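Section 6. Comparing finger sets on the Plirwood two-arm cell

6.1 Preparing the trial

1. Fit finger set A to both wrists and tighten the mounting screws evenly.
2. Load the Ostero controller profile named "cable" on both arms.
3. Place the bin and the test cables on the worktop. Coiled cables should be left as they fall – do not straighten them.
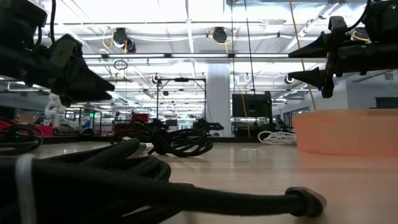
Fig. 6-1. Test cables and bin on the worktop, grippers open.

4. Set the closing force to 80 per cent and the approach speed to 100 mm/s.

CAUTION: Keep hands off the worktop while either arm is enabled.

6.2 Running the trial

5. Start with the left arm only. Command a pick at the edge of a coil.
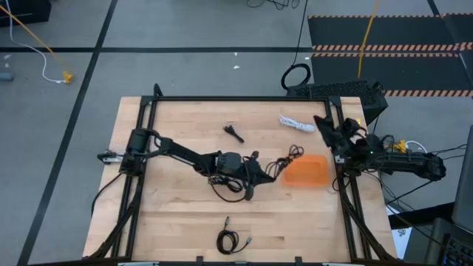

Lift by 100 mm and hold for 2 seconds before moving towards the bin. If the coil slips, log the attempt as a drop and do not repeat it.

6. Repeat with the right arm, then change to finger set B and run steps 4 and 5 again. 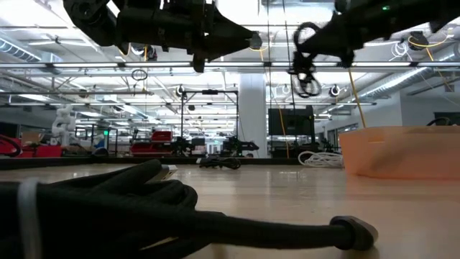
Do both arms need the same finger set?
Only during a comparison. For ordinary work the sets may be mixed, provided each arm has its own profile.

6.3 Ending the trial

7. Move both arms clear of the worktop and save the log. The Lestosier viewer opens files of up to 600 attempts. 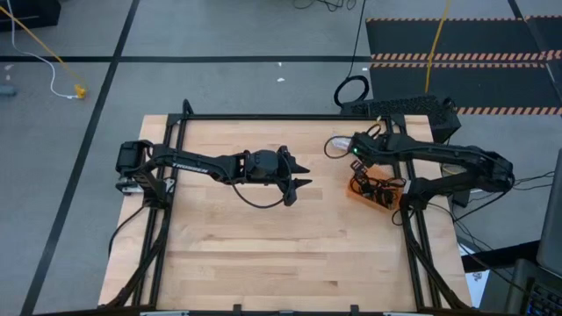 Drops and completed picks are scored separately. A cable scores as binned when it has been released by the fingers, even if part of it stands above the rim, as some do at the upper left edge of the orange bin. Parts left on the worktop score zero.

Comments

Rhonda Chan: Step 6 should say steps 4 to 5 for each arm. We missed the right arm on set B.

mladen_k: 80 per cent was too much for our thin leads. 60 held them well enough.

Mladenović Technical Publications – Contact – Copyright – Back to top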